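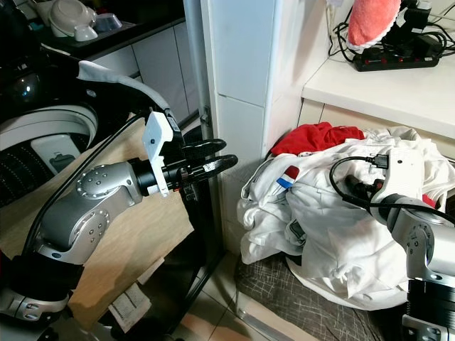
**What should be done before the water softener is connected to the laundry supply line?**

The main water supply must be shut off, the line must be drained, and the hardness of the incoming water must be measured with one of the test strips packed in the accessory bag. Record the reading on the inside cover of this manual. It will be needed in Section 4.3.

## 4. Installing the Clulent 2963 Water Softener

This section applies to the Clulent 2963 and to the older Clulent 2319 when fitted with the Tulard bypass valve. Owners of a 2319 without the bypass valve should follow the separate sheet supplied with that unit.

### 4.1 Choosing a location

The softener must stand on a level floor, close to a drain and a grounded outlet. Leave enough clearance above the salt tank for the lid to open fully. The unit must not be installed outdoors or in any room where the temperature may fall below freezing.

Outdoor faucets should be supplied from a point ahead of the softener. Softened water is not recommended for lawns or garden beds.

> **Caution:** Do not connect the softener to a hot water line. Hot water will damage the resin and the control valve seals.

### 4.2 Connecting the bypass valve

1. Close the main supply valve and open the lowest faucet in the building. Wait until the flow stops.
2. Switch off the water heater in accordance with its manufacturer's instructions.
3. Check the arrows molded into the Tulard bypass valve. The arrow marked IN must face the incoming supply.
4. Apply a thin film of silicone grease to the two O-rings. Petroleum jelly must not be used.
5. Push the bypass valve into the control head until it is fully seated, then insert both retaining clips.
6. Connect the supply and outlet pipes. Tighten the fittings by hand, then a quarter turn with a wrench.
7. Attach the drain hose and secure its free end. Leave an air gap between the hose and the drain opening, as required by most local plumbing codes.

> **Note:** If the building's electrical system is grounded through the metal water pipe, a grounding strap must be fitted across the softener connections. Strap kits may be ordered from the Montes parts catalog.

### 4.3 Setting the hardness level

1. Plug in the transformer. The display will flash until the time of day is entered.
2. Press and hold SET until the word HARD appears.
3. Use the arrow keys to enter the hardness recorded earlier. The factory setting is 25 grains per gallon.
4. Press SET once to save the value — the display will return to the time of day.

Households on the Brokville municipal supply should test again each February, when the utility changes over to its winter wells. Private well owners should also have the water tested for iron, and should add the iron allowance given in Appendix B to the hardness setting.

### 4.4 First fill and flushing

1. Pour two gallons of clean water into the salt tank, then add salt pellets to the fill line. Rock salt is not suitable for this unit.
2. Turn the bypass valve to BYPASS and slowly open the main supply.
3. Open a nearby cold faucet and let it run until the water is free of air.
4. Move the bypass valve gradually to SERVICE. Opening it too quickly may force resin into the household plumbing.
5. Inspect every joint for leaks.
6. Press and hold REGEN to start a manual cycle. Confirm that water is reaching the drain.

> **Caution:** Restore power to the water heater only after its tank is completely full.

Water may have a slight yellow tint during the first cycle. If the color remains after a second cycle, refer to Section 7, Troubleshooting.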